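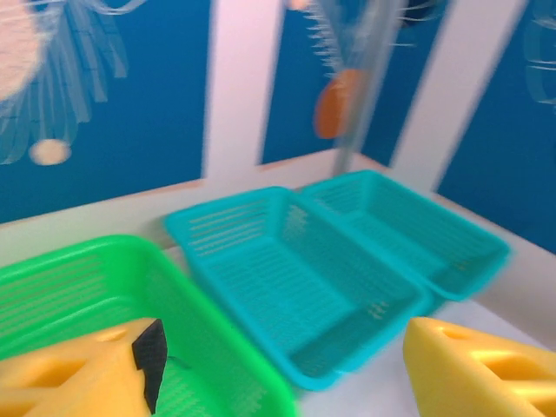 Catrin Hopkin reckons I'm too hard on salespeople. Her comment on my last post said that if I'd just paid the deposit back in May we'd be sorting parts by now, and that no small shop ever got ahead by reading the warranty twice. I've had a few weeks to chew on that and I still think she's wrong.

Some numbers. The quote from Burnov for the arm, the gripper and a stand came to $2,623 a month on a lease, and the fellow on the phone said "all in" so many times I started writing it down. Then the paperwork arrived. Replacement finger pads are $111 a set, and the pads wear. How fast? Depends on use, apparently. I asked what it depended on and got a brochure.

Training is separate. So is freight out to Prundwood, and so is the colour-matched cable cover, though I suppose I can live without that one.

The pitch was labour savings, with a tidy graph. The graph assumes the arm is picking all day, every day, and that whatever it picks from stays put. Our trays don't. We have small slotted plastic baskets in green and turquoise, light as anything, and they slide when you look at them. Someone has to line them up again, and that someone is on wages too. I couldn't find them on the graph.

Inmaculada Collado went through the same business with Lilside last year and sent me her spreadsheet, bless her. Her line for "sundries" had more than 351 entries. Zip ties, a different power board, baskets to replace the baskets, a mat to go under the baskets. She doesn't regret buying, for what it's worth, but she'd budget for the table before the robot.

So my plan, such as it is: a nine-week trial, pads included, in writing. If they won't agree to that I'll ask Owen for a price on the smaller unit, which is slower and uglier and has a parts list I can read.

Catrin, you're welcome to tell me I told you so. I'm ringing Burnov again tomorrow at 8, before he's had his coffee, and I want to hear what he says about the pads.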